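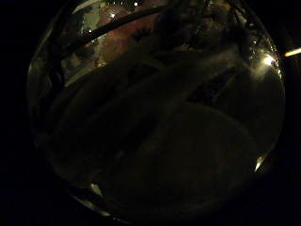

How to test whether a machine can do a chore yet

Quick version, because I keep getting the same email. Someone has seen a clip of a robot folding a towel and wants to know if one can tidy the lunch table at work, or pack down after a meeting. Maybe. Depends on the chore. You can find out a fair bit yourself before anyone sells you anything. Takes an afternoon.

What you need
A phone with a timer. Pen and paper. One chore, a real one. Someone who does it well and doesn't mind being watched.

Step 1. Pick one chore and write down where it stops
"Tidy up" is not a chore. "Everything off the round table and put away where it lives" is closer. Write the start and the finish in one sentence each. If two people at your place can't agree on the finish, sort that out first. We lost half of June to this at Kisville, arguing over what counted as rubbish.

Step 2. Watch a person do it
Three times through, no talking. Write verbs only – pick, turn, squeeze, wipe, drop, push aside. Don't write reasons yet. Then do it yourself with one hand, slowly, using just thumb and finger. Feels silly. You'll find the hard bits very fast, usually the spots where your other hand wants to jump in and hold something.

Step 3. Sort the objects
Four piles, on paper is fine.

Stiff and plain: cans, boxes, cartons, books. Good bet. Most grippers will manage these if there's room for the fingers to get in at the sides.

Clear or shiny: glass, cling wrap, anything polished. Depth cameras often look straight through it or get fooled by the glare. Test these under your own lights, not the demo lights.

Soft: bags, clothes, cushions, straps. Never the same shape twice. A strap will hang over an edge and catch on whatever is near it. Mark these hard.

Fragile or leafy: flowers, pot plants, pastry. Mark these hard as well and be suspicious of anyone who says otherwise.

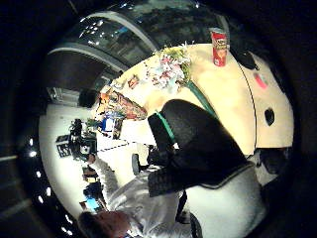
Step 4. Don't clean up for the robot
Biggest mistake and I've done it myself. You space everything out nicely, nothing touching, and the arm gets nine out of nine. Then on a normal afternoon with packets leaning on each other and people walking past, it gets 2. Run the test on the mess as it comes. Chairs where they are, blinds how they are.

Iraklis Pappas, who set up the trial bench at Grenent, does one neat run at the start just to check the arm is working and then throws that score out. Good habit.

Step 5. Score it
Forty tries at the same chore. Fewer and you're mostly measuring luck. For each one write:

done / not done
how long, in seconds
did a person have to step in
anything dropped, crushed or knocked over

That third line matters most. If someone has to stand there ready to help, you havent saved anyone any labour, you've moved it. Count a rescue as a fail, even a tiny nudge.

Step 6. Do it again from another spot
Turn the table or move the base a metre. Or try it late in the day when the light comes in low through the windows. Scores that fall off a cliff here mean the thing has learned your room and not your chore.

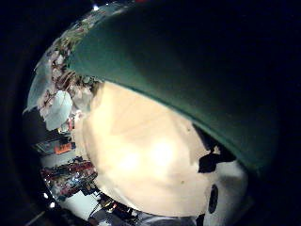 Watch for things getting blocked too. A bag slumps over the item you want and the camera just loses it. People lift the bag without thinking. Most machines I've tested don't, they go looking somewhere else or just sit there. Worth putting in as its own line on the sheet.

Step 7. Decide
My rough cut-offs, argue with them if you like:

Over 36 out of 40 with no rescues – worth a proper trial.
20 to 36 – pull out the stiff objects and see if that part alone is worth automating. Often is.
Under 20 – leave it, try again next year.

Edith Echeverri at the Jerville shop reckons I'm too generous and wants zero breakages before she'll even look at the score. Fair enough, she has a lot more glass than we do.

So can they do chores yet?
Boxes from A to B, yes, pretty well. Clearing a mixed table, in parts, slowly. Soft stuff and glass in the same pile, I haven't seen it done to a standard I'd pay for. The Leinonen arm got closest on our bench and it still took some 3 minutes to do what a person does while chatting.

Score sheet is a plain table, make your own, five columns with the blocked one. If you run it send me the numbers, the bad ones expecially.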